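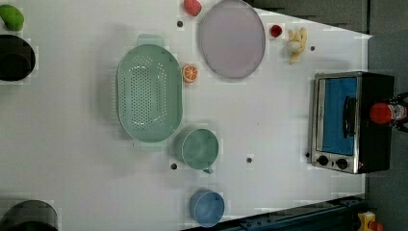

Photo: Lucie Fortin

Getting the kitchen straight before winter

Every autumn, once the clocks have gone back and the last of the tomatoes have been made into something, I have a good go at the kitchen. I don't mean a proper spring clean with the curtains down and the cooker pulled out (my back won't hear of it!), just a slow wander round with a damp cloth and a cup of tea, putting right the little things that have been annoying me since the summer. I've written down what I do, partly because Mélanie Gagnon asked me for it and partly so that I remember it myself next October.

Colanders and sieves

Those little holes are terrors for holding on to starch. If you drain a lot of pasta or potatoes you'll find a cloudy film building up, and a quick rinse under the tap does nothing for it. Fill the sink with hot water and a good squirt of washing-up liquid, lay the colander in it and go and do something else for half an hour. Then take an old nailbrush and scrub from the outside in, so that you push the bits back out the way they came. For a metal sieve I use a soft toothbrush, and I always dry it on the rack over the cooling oven.

If yours is plastic, keep it well away from the hob. I lost a very nice one that way, a wedding present too, and the smell hung about until Christmas.

Oranges and lemons

Don't throw the peel out. Pop a few strips into a small pan of water with a clove or two and let it simmer very gently while you clean, topping up the water when it gets low. It does wonders after a fish supper. Half a squeezed lemon dipped in salt is still the best thing I know for a wooden chopping board. Rub it all over, leave it five minutes, rinse and stand the board on its edge to dry. My mother did it every Sunday evening and her board lasted longer than two of her kettles.

White worktops and tables

I love a white table and I have regretted ours nearly every day. Tea, beetroot, turmeric, felt pens, it has had the lot. Bicarbonate of soda mixed to a paste with a little water will shift most of it. Spread it on, leave it ten minutes and wipe it away with a soft cloth, going in circles and not pressing too hard. Turmeric wants patience. I do the paste twice and then let the sunshine finish it off, what there is of it in November.

Please don't be tempted by the green scouring pads. They take the shine off and after that everything sticks.

Bottles and jars in the door of the fridge

Take them all out, every one, and look at the dates. I found a mint sauce last year that I think had moved house with us. Wipe the necks with a cloth wrung out in hot water, and do the insides of the caps as well, where the crusty bits gather. If you can't get the last of the ketchup out, stand the bottle on its cap in a mug overnight, or add a spoonful of vinegar, give it a good shake and tip it into a stew or a pot of baked beans. It's lovely in a sausage casserole. 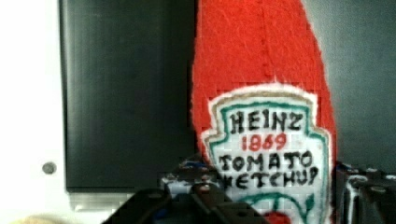 Drawers

I leave the drawers until last, when I can sit down to them. Everything comes out on to a tea towel, crumbs get hoovered up with the thin nozzle, and anything I haven't used since last autumn goes in a box in the hall. If I haven't gone looking in the box by the new year, off it goes to the charity shop. Lucie says I'm far too soft about wooden spoons, and she's quite right, but I do keep the one with the burnt handle for stirring jam.

Line the drawers with leftover wallpaper if you have any. It looks so cheerful when you go in for a teaspoon, and you can just lift it out and shake it over the bin.

Posted 9 Nov 2020 in Kitchen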